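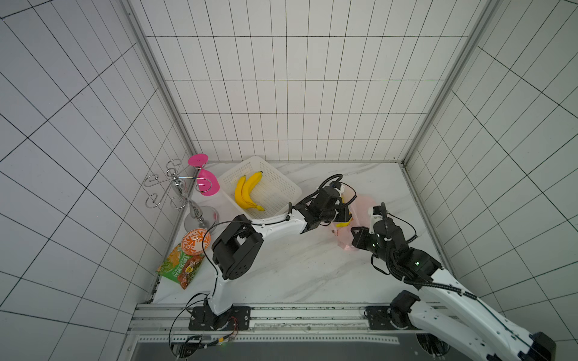

Good morning, everybody, and thank you for coming out on a Saturday when you could be at the lake. (Wait for the coffee line to settle. Say hello to the Salem people in the back.)

My name is Radka Ionescu, and I'm going to talk for half an hour or so on bringing fruit home and putting it away, which my sister says is the smallest subject anyone has ever been given a microphone for. She may be right! But I have been teaching kitchen habits in Dravville since 2012, and fruit is the thing people ask me about when the class is over and they already have their coats on.

Start with the bag. Most of us come in the door, set the plastic bag on the table, and answer the phone, and the bag is still sitting there at supper. Bananas don't care for that. A closed bag holds in the gas they give off, and they go soft faster than they would out in the open. (Tell the story of the car trunk in November. Keep it short this time.)

So, bag open, fruit out, and into something with holes in it. I like a plastic mesh basket, the kind you can rinse in the sink and forget. A solid bowl is prettier, I know, and I own several with flowers on them, but I save those for nuts or for the table. Keep the bananas in the bunch if you're in no hurry to eat them, and lay them down gently, side by side, with nothing heavy on top.

Now the neighbors. Look at what else lives on your counter. The snack packages, the glasses, the mail. I have nothing against a stemmed glass hanging upside down on its rack, it's a lovely way to keep the dust out, but give yourself enough space beside it that you can reach the basket without your sleeve catching the rim. Packaged snacks can go in a cupboard, they're perfectly happy in the dark.

(Slide. Take a drink of water.)
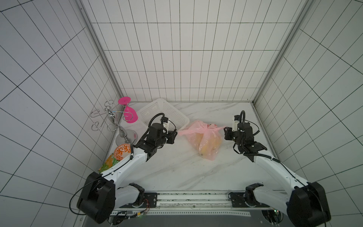 Should bananas ever go in the refrigerator?
Once they're as ripe as you like them, they can. The skin will turn dark, but the inside stays good for a few more days.

I got a letter on that very point from a man in Trosetti, two full pages, and I promise I wrote back.

Hazem Amrani will take over after me with the part on freezing, and he has brought his handout, June 26, 2021 at the top, so please throw out the older one if you still have it. It had the wrong page for berries. There are 216 copies on the chair by the door, so take one for your mother.

Before he comes up, one bit of homework. When you get home today, empty one bag completely, all the way down to the receipt, and fold it and put it where you keep your bags. Then wipe the spot where it was standing. If you have children, let them do the bananas, they like the job and it gets them into the kitchen.

(Questions until Hazem waves. Leave the clicker on the stand.)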